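Handis bin-lining cell, Durkport
Progress report to the Kiani fund, second period
10 May 2024

Short one this time, the longer note on spend follows once the invoices are in. Cell is up and running again after the January stoppage. Both arms working, bag hook on the wall, bin on the carpet in front. Setup is settled enough now that we've stopped moving things every morning.

Bag hook and bin at the wall: 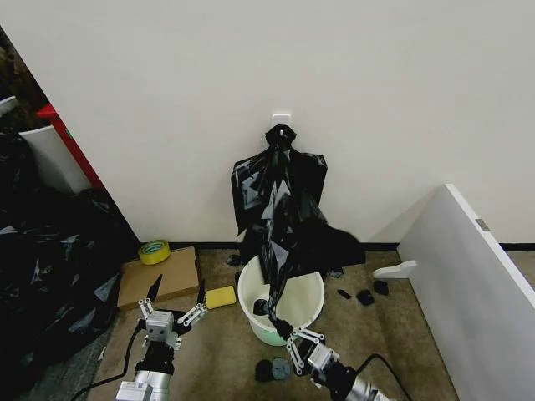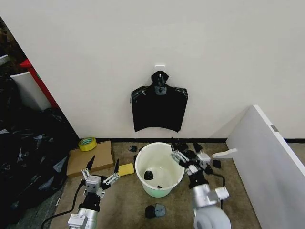
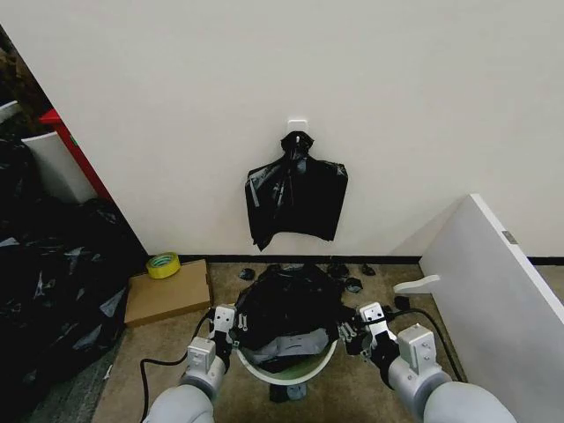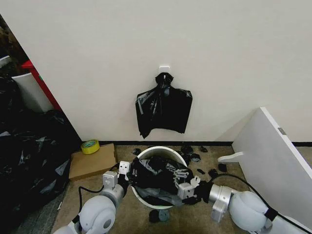

Where we are against plan. Target for the period was 1,000 logged attempts. We have 1,638. Of those 251 were stopped by hand and are kept in a separate folder, not thrown away, as agreed with you last time. Running hours on the arms now 323 since the rebuild.

The January stoppage, for the record. Right wrist started drifting. Small at first, we put it down to calibration and recalibrated twice, waste of a week. It was a mounting screw backing out behind the wrist block. Arm came off, thread cleaned, new screw, thread lock this time. Left side stripped and checked the same way, one screw not as tight as it should be, done again. Since then wrist screws are on the morning check with a torque driver and we mark them with paint pen so a turn shows up.

Cables. Second biggest headache. They run from the wrists down and over the carpet, and if there's too little slack the wrist pulls up short on the far reach. Too much and it drags on the bin. Broke one connector in the first month, none since we fixed the slack length and wrote it down. Proper overhead routing is still to do. Parts are quoted, not orderd.

Finger pads. Wear faster than we allowed for. Thin plastic is slippery and we'd been running the grip force too high to make up for it, which ate the pads and tore bags as well. Force now lowered, pads wiped with alcohol before each session and swapped when the surface goes shiny. Budget line for pads will go over. Not by much but please note it.

Hook. Sticky-backed, holds the bag fine, does not like a sideways pull. Came away from the wall twice. We now clean the wall first and leave a new hook overnight with nothing on it. Height is marked in pencil so the replacement goes back to the same place, otherwise the taught reach is out and you lose an hour finding out why.

Bits of plastic. Scraps on the floor from torn bags are the dull daily problem. They don't hurt the arms but they confuse the camera when they are close to the bin, and one got into a finger linkage and jammed it. Ten minutes with tweezers. Sweep is now between blocks of runs instead of end of day. People forget, so we've put it in the start-up script as a prompt that has to be cleared.

Bin position. Tried it stuck down, tried it loose. Loose is harder and closer to what Stornesia will have on site, so loose is what we log. It does get nudged. Reset is by eye to a mark, good enough.

Morning check as it stands:
Power on, both arms to home, listen.
Wrist screws, look at the paint marks, torque if in doubt.
Cable slack by hand, full reach each side.
Pads clean or new.
Hook firm, straight pull only.
Floor swept round the bin.
Camera check against the saved view.
Three dry runs with no bag, then log.

Takes a quarter of an hour if nothing is wrong. The dry runs were dropped for a while to save time, then put back after a bad morning where the left arm had been left in the wrong mode and we only found out with a bag in the grip.

Spares held: wrist screws, one cable for each side, pads, hooks, plenty of bags. Not held: a spare wrist unit. Lead time is long and if one goes we stop again like January. We'd like to move the money left under travel to cover it. Need a yes or no from you before we can place the order, the quote doesn't stay open long.

Not done this period: overhead cable run (above), the second bin size, and the write-up of the reset procedure for Stornesia, which exists but only as notes nobody else could folow. Procedure first, then cables. Second bin size waits until the cables are off the floor.

Logs and the stopped runs are on the shared drive under the Handis folder, same login as before. If the link asks for a new password tell us and we'll reset it.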